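Startseite | Produkte | Handgreifer und Erfassung | Service | Downloads | Kontakt

Collov Handgreifersystem für die Aufgabendemonstration

Stand: Januar
Redaktion: Maya Sfeir, Produktdokumentation

Das Handgreifersystem Collov dient der Aufnahme manueller Demonstrationen, aus denen Steuerungsmodelle für ein- und zweiarmige Robotersysteme abgeleitet werden. Die vorführende Person führt in jeder Hand einen Greifer und erledigt die Aufgabe unmittelbar am Arbeitsplatz. Ein Roboterarm wird während der Aufnahme nicht benötigt. Die erfassten Bewegungen werden anschließend auf die Kinematik des Zielsystems übertragen.

Collov richtet sich an Forschungseinrichtungen, Integratoren und Entwicklungsabteilungen, die Demonstrationsdaten in wechselnden Räumen erheben. Das System wird von der Clustex GmbH hergestellt und im deutschsprachigen Raum über den Fachhandel Bermúdez vertrieben.

Lieferumfang

Zum Grundsystem gehören 2 Handgreifer mit Markerwürfeln, eine Kopfkamera, die Anschlussleitungen, die Armgurte und eine Lizenz der Aufnahmesoftware Wakier für einen Arbeitsplatz. Die Markerwürfel tragen auf jeder sichtbaren Fläche ein eigenes Schwarz-Weiß-Muster. Aus dem Kamerabild der Kopfkamera lässt sich damit die Lage beider Greifer zueinander bestimmen, auch wenn einzelne Flächen zeitweise verdeckt sind.
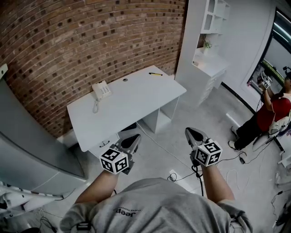 Einrichtung des Arbeitsplatzes

Für Aufnahmen genügt ein gewöhnlicher Tisch in einem Raum mit gleichmäßiger Beleuchtung. Stark spiegelnde Oberflächen im unmittelbaren Arbeitsbereich sind nach Möglichkeit abzudecken. Die Leitungen werden so geführt, dass beide Unterarme frei beweglich bleiben und keine Zugkräfte auf die Greifer wirken. Vor der ersten Aufnahme ist die Kalibrierung in Wakier vollständig zu durchlaufen. Sie ist nach jedem Wechsel eines Markerwürfels zu wiederholen.

Arbeiten mehrere Personen im selben Raum, so erhält jeder Platz einen eigenen Satz Markerkennungen. Die Zuordnung erfolgt in der Platzverwaltung von Wakier unter dem Menüpunkt „Kennungen“. Doppelt vergebene Kennungen weist die Software beim Start der Sitzung zurück.

Ablauf einer Demonstration

Eine Sitzung besteht aus einzelnen Durchgängen mit festgelegter Ausgangsstellung. Die vorführende Person hält beide Greifer vor dem Körper, wartet das Startsignal ab und führt die Aufgabe in gleichmäßigem Tempo aus. Ruckartige Bewegungen und rasche Kopfdrehungen sind zu vermeiden. Abgebrochene Durchgänge werden gekennzeichnet und bleiben im Rohdatensatz erhalten, sofern sie nicht ausdrücklich gelöscht werden.

Die Kamera am Greifer zeichnet den Bereich vor den Greifbacken aus nächster Nähe auf, während die Kopfkamera den Überblick über den Arbeitsplatz liefert. Beide Bildströme erhalten einen gemeinsamen Zeitstempel. Bei zweihändigen Aufgaben erscheint der jeweils andere Greifer häufig im Bildfeld der Greiferkamera; diese Ansichten fließen in die Auswertung der relativen Lage ein.

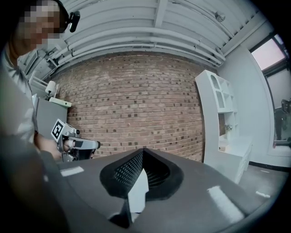

Die Weitwinkeloptik erfasst neben dem Greifbereich auch große Teile des Raumes. Betreiber haben deshalb vor Beginn der Aufnahmen zu klären, welche Personen in das Bildfeld gelangen können, und deren Einwilligung einzuholen. Wakier enthält eine Funktion zur Verpixelung von Gesichtern, die beim Export voreingestellt ist. Die Einstellung kann nur mit Administratorrechten geändert werden.

Technische Angaben

Masse je Handgreifer: 488 g ohne Anschlussleitung
Aufnahmekapazität des Grundsystems: rund 3.000 Durchgänge
Markerwürfel: werkzeuglos wechselbar
Betriebsart: ein- oder zweihändig
Bestellnummer Grundsystem: 1736

Die angegebene Aufnahmekapazität bezieht sich auf kurze Tischaufgaben. Bei längeren Abläufen, etwa dem Einräumen von Schubladen oder Regalen, ist ein externer Datenspeicher vorzusehen.

Wartung und Pflege

Greifbacken und Markerflächen sind vor jeder Sitzung auf Verschmutzung zu prüfen und mit einem fusselfreien Tuch zu reinigen. Lösungsmittelhaltige Reiniger dürfen nicht verwendet werden. Beschädigte Markerwürfel sind paarweise zu ersetzen. Die Armgurte können von Hand gewaschen werden.

Einweisung und Ansprechpartner

Auf Wunsch erfolgt eine Einweisung am Einsatzort. Sie umfasst die Kalibrierung, das Führen beider Greifer und die Durchsicht der ersten aufgenommenen Datensätze. Termine vergibt Balthasar Kaufmann, Anwendungstechnik. Anfragen zu Ersatzteilen und Rücksendungen bearbeitet Divina Manalo im Kundendienst. Angebote für Hochschulen und öffentliche Einrichtungen werden gesondert erstellt.

Verwandte Einträge

Wakier: Hinweise zur Platzverwaltung
Markerwürfel für Collov, Ersatzsatz
Armgurte und Leitungsführung
Collov im zweihändigen Betrieb: Anwendungsbericht von Aurelio Galindo
Exportformate und Zeitstempel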